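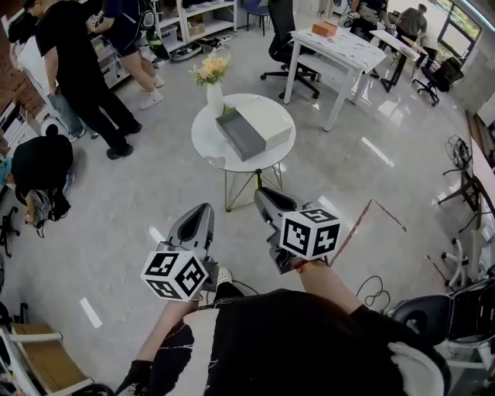
Leave the Small Table Alone

Every office I have worked in had one table too small to be useful, and every office eventually tried to get rid of it. I think that is a mistake.

Ours is round and white, with a marble-like top and thin gold wire legs. There is a vase of pale yellow and peach flowers on it, and a box with a cream-colored lid in front of the vase. With those two things on it you could fit a cup of coffee and maybe a phone. The desks are a few steps away, and at least one of them is covered in papers. Someone always looks at the papers, then at the flowers, and says the floor space could go to another desk.

I used to be that person. When I worked at Brornell we had 40 people on one floor and I argued for taking out anything that didn't hold a monitor. We took out two side tables and put in two desks. Within 12 weeks the new desks were full of mail, cables and other people's sweaters. We had no more room to work than before, and the flowers went on top of a filing cabinet by the copier, where they got knocked over.

A desk fills up. Anyone who has shared one knows this, and buying more of them gives the papers more places to go. If the desks are a mess, the fix is to clear the desks. Throw out the printouts on Friday. Use the shelves along the wall, and put labels on the bins.

A small table works differently. You can't spread out on it, so people mostly don't try. It stays close to how it was set up, and in a room with office chairs on casters and a lot of white furniture, I like having one spot that somebody arranged on purpose.

I would move the box, though. It belongs on a shelf.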